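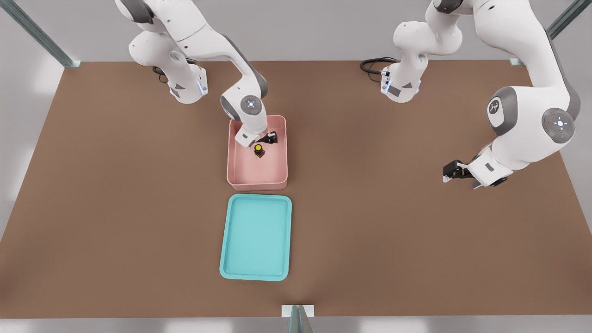
Section 3 of the Ullthorpe cell practice, as circulated to members for comment, concerns the idle arm in a two-arm station. The draft requires that an arm with no assigned task be returned to its home pose before the other arm enters a container. I request that this be reconsidered. In the simulated station, the left gripper is over the bottle in the pink bin while the right one waits above the open table, well to the right of the bin and holding nothing. Under the draft wording this would be recorded as a violation. I would propose "clear of the active container" in place of "at home pose."
Posted by Kamlesh Lodhi, 2nd June

fagerlund_cells
I cannot support the change. "Clear" has no meaning to an inspector unless a distance is attached to it. A home pose can be checked against a stored value.

Kamlesh Lodhi
A distance could be attached. Our site procedure at Flirov uses 32 cm between grippers, measured at the closest point during the planned motion.

usis_bench
Measured between grippers only? The forearms in this layout come down in wide arcs from the far side of the table. The rule should cover every moving link.

Kamlesh Lodhi
Accepted. I will amend the proposal to read "any moving part of either arm."

fagerlund_cells
That is an improvement, but my objection stands. We reviewed 68 stoppages in February, and in 66 of them an arm had been left out of its home pose. Members should weigh that before relaxing the section.

tmr_integration
With respect, that figure does not show that the pose caused the stoppage. Do your records state what the arm was doing when the cell halted?

fagerlund_cells
They do not. The log holds the pose and the fault code.

usis_bench
Then I suggest that the home pose remain the default and that a station may depart from it where a written clearance has been verified in simulation and again on the physical cell.

Kamlesh Lodhi
I would accept that wording. The empty teal tray in front of the bin should also be named in the clearance as the place location, so that the transfer is assessed along with the pick.

fagerlund_cells
I would accept it for simulation. For physical cells I maintain my objection and ask that it be recorded with the draft.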